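Interior Finishes, week 8 notes
Modular carpet and how pattern hides joints

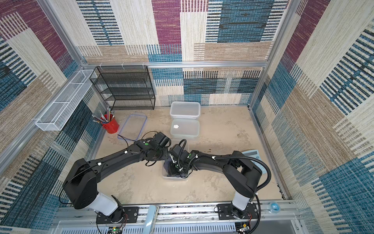
Why does a patchwork pattern get specified so often for carpet tile?

Because the joints disappear into it. A plain tile shows every seam, every small shift in color from one box to the next, every tile that got turned the wrong way. With blocks and stripes the eye has other edges to look at.

Terms, know these for the quiz
Pile - the yarn part you walk on. Loop or cut.
Backing - what the yarn is held in. Stiff on tile, softer on roll goods.
Dye lot - everything colored in one run. Lots never match exactly, so write the lot number down.
Repeat - distance before the pattern starts over.
Quarter turn - each tile rotated 90 degrees from its neighbor. Gives a checkerboard look even in one color.
Monolithic - all arrows the same way. Looks like roll carpet if done well, looks terrible if one tile is off.

Roll or tile
Roll: fewer seams, better for big plain rooms, cheaper per yard sometimes. Waste is high in rooms with odd corners.
Tile: more seams, low waste, one person can carry a box up the stairs. Swap out a stained one in a few minutes. Order extras from the same lot!! Students always forget this on the worksheet.

Pattern scale
Small pattern reads as texture from across a room. Large blocks read as blocks. Stripes pull the eye along, so a narrow hallway with lengthwise stripes looks longer and crosswise looks wider. Mixed directions cancel out, mostly.
Strong colors next to neutrals: keep one of them in charge. Equal amounts get busy fast, esp. under bright lights.

Case: Dritunmont library refit
Reading room and two corridors. 2,114 tiles ordered, of which 200 were spares kept in the basement. Three colorways from the Fletano range, laid quarter turn in the reading room and monolithic in the corridors. Corridor had to be partly relaid, arrows on the back were ignored near the stair door. Adhesive was Zesedent, tackifier type, so the tiles came up without tearing.
Look at the plan again before next class. Where does the layout start? Center of the room, not the wall. Walls are never straight, and starting from one means slivers at the far side.

Carpet on walls
Done for sound, mostly. Meeting rooms, music practice rooms, old movie theaters. Check the fire rating seperately, a floor rating does not carry over to vertical use. Dust settles in loop pile less than you would think but the bottom foot gets scuffed. Line up stripes at the corners or break them on purpose, half matched looks like a mistake.

Cleaning
Vacuum with the pile first, then against. Blot spills, dont rub. Too much water gets under the tile and lifts the edges.

For next time
Read the Tambunan handout on underlay, first section only.
Bring the floor plan with your start point marked and the waste figured for both roll and tile.
Worksheet 3 is due, show the working.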